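Home | Chapters | Glossary | Index

Chapter 2: How a Season Is Scheduled

Filed under: Sports Management, League Operations

A league season begins on paper. Before a ball is thrown, officials must decide who plays whom, where, and on what day. This chapter follows the Wamden League, whose clubs share two stadiums.
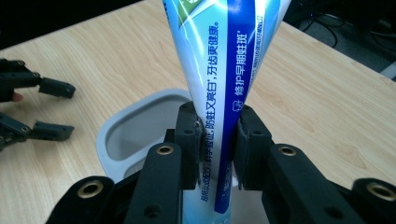
Schedulers work under fixed limits. Each club must have a rest period between games, and each stadium must be free on the day assigned. In his first draft, Jomar Ocampo listed 51 games, beginning in September - a month when the Agbayani stadium was already booked for concerts. 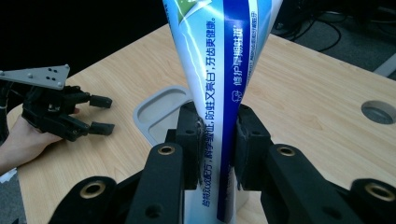
The second draft moved the opening games to Plina. Section 2.1 explains how such conflicts are found and settled.

Shares: 51 | Comments: 2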